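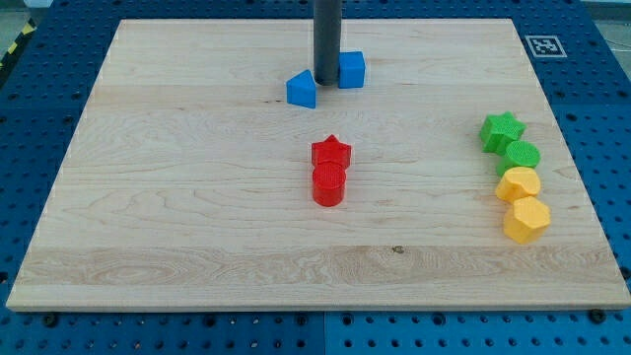 差出人:ヒルステッド造形学習センター 教材管理室
宛先:教材連絡メーリングリスト
送信日:4/12/25
件名:Re: 立体ブロック教材の配置および収納区分について(照会)

教材連絡メーリングリスト 登録者各位

平素より当センターの教材運営にご協力を賜り、厚く御礼申し上げます。教材管理室です。

先般、プロンディス分室より本メーリングリストにご照会のありました標記の件につきまして、室内で検討した結果を下記のとおり回答いたします。他の分室においても同様の疑問が生じているものと思われますので、全登録者宛てに返信いたします。ご照会の本文は次のとおりです。

> 教材管理室 御中
>
> お世話になっております。プロンディス分室です。
>
> 2月に配付された「立体ブロック取扱要領」に基づき、当分室でも色分けによる配置を開始いたしましたが、運用にあたり不明な点がありますので、以下のとおり照会いたします。
>
> (1)要領では「同色のものを近接させて置く」とされていますが、緑と黄のブロックについては、一つの列にまとめてよいのか、それとも別々の列とすべきなのか、記載がありません。
>
> (2)星形のブロックは、立てて置く場合と寝かせて置く場合とで見え方が大きく異なります。どちらかに統一する必要がありますでしょうか。
>
> (3)木製の板は、木目や節のあるものが混在しています。節のある板は使用を控えるべきでしょうか。
>
> (4)収納時の区分は、色によるものと形によるものとのいずれを優先すべきでしょうか。当分室では従来、形ごとに箱を分けておりました。
>
> ご多忙のところ恐れ入りますが、ご教示くださいますようお願い申し上げます。
>
> プロンディス分室

以下、順に回答いたします。

(1)緑と黄の取扱いについて

緑と黄は、一つの列にまとめて差し支えありません。冒頭の写真では、板の右側に、奥から緑の星形、緑の円柱、黄のハート形、黄の六角柱の順に並んでいます。このように、列の中で同じ色が続いていれば、要領にいう「近接」の要件を満たすものとして取り扱います。緑と黄を交互に置くことは、色のまとまりを確かめる課題では避けてください。

列は直線である必要はありません。斜めの列や緩やかに曲がった列も可とします。定規を当てて揃えることを学習者に求めている分室があると伺っていますが、要領の趣旨を超えるものですので、今後はお控えください。

青および赤についても考え方は同じです。写真の青の三角柱と立方体は板の奥の縁に近いところにあり、赤の星形と円柱は板の中ほどで前後に置かれています。赤の二点のように、手前のブロックが奥のブロックの一部を隠す置き方であっても、直ちに不適切とはいたしません。ただし、学習者に形の名称を問う課題では、着席位置からすべての形が確認できるよう、指導者において間隔を調整してください。

(2)星形の向きについて

統一の必要はありません。写真においても、赤の星形は角の一つを上に向けて立ち、緑の星形は寝かせてあります。同じ形が向きによって異なって見えることは、それ自体が学習内容に含まれます。

立てた星形は、板にわずかな傾きがあるだけでも倒れることがあります。使用前に板を天板に密着させ、がたつきのないことをご確認ください。倒れたブロックを学習者が自分で起こすことは差し支えなく、指導者が先回りして直す必要はありません。

三角柱についても向きは問いません。角が手前に向く置き方をした場合は、学習者が袖口を引っ掛けることのないよう、板の縁からいくらか内側に寄せて置くこととしてください。

(3)板の木目および節について

節のある板も、通常どおり使用してください。写真の板は明るい色のメープル材で、手前寄りに渦を巻くような木目が帯状に走り、その中央付近に小さな黒っぽい節が見られます。この程度の節は使用上の支障とはみなしません。節の部分に指先を当て、欠けやささくれが認められた場合に限り、教材管理室宛てに返送してください。

板の下に敷物を用いることは任意です。写真と同様の、小さな穴の並んだ青い金属製の天板にそのまま載せても構いません。ブロックが天板の上に落ちた場合は、角の部分に傷がないかをご確認のうえ、板の上に戻してください。

板の清掃は、固く絞った布で木目に沿って拭き、その後、乾いた布で仕上げることとします。洗剤および研磨剤は使用しないでください。ベイリー分室において水拭き後に重ねて保管した板に反りが生じた事例があり、乾燥が不十分なままの積み重ねは、今後厳に慎んでいただくようお願いいたします。

(4)収納区分について

収納時は、色による区分を優先してください。形による区分は、準備の段階で色を選び直す手間が生じるため、今年度から標準の方式とはいたしません。プロンディス分室におかれては、現在の箱をそのまま使用し、箱の表示のみを差し替えていただければ結構です。表示用の用紙は教材管理室から送付いたします。

円柱や六角柱のように上面に細かな模様のあるブロックは、模様の溝に埃がたまりやすい傾向があります。収納の前に、柔らかい刷毛で上面を軽く払ってください。布で強くこすると繊維が溝に残ることがありますので、刷毛の使用を原則とします。

なお、ゾーラー分室より、ハート形のブロックを他のブロックと分けて保管したい旨の申出を受けておりますが、個別の区分は設けず、該当する色の箱に収めることとします。申出の背景にある紛失への懸念については、次に述べる点検により対応いたします。

(5)在庫点検について

本件に関連し、各分室の在庫点検についてご連絡いたします。登録簿上のブロックは全分室合計で200個ですが、これまでに点検結果の報告を受けているのは147個にとどまっています。未報告の分室におかれては、色別の個数、破損の有無および板の枚数を、本メーリングリストではなく教材管理室宛てに直接ご報告ください。

個数が登録簿と一致しない場合は、他の分室のブロックで補うことはせず、不足のまま報告してください。過去に分室間で貸し借りが行われ、登録簿との照合に約40日を要したことがあります。補充の要否は、すべての報告が揃った後に教材管理室で判断いたします。

破損したブロックの補修を分室で行うことはできません。接着剤や塗料を用いず、破片とともに封筒に入れ、色と形を記して返送してください。

取扱要領については、以上の回答を反映した改訂版を作成し、追って各分室に5部ずつ送付いたします。改訂版が届くまでは、本メールを印刷のうえ現行の要領に添付し、教材棚の付近に備え付けてください。

本件に関するご質問は、件名を変更せずに本メーリングリストへご返信ください。

以上、よろしくお取り計らいくださいますようお願い申し上げます。

ヒルステッド造形学習センター
教材管理室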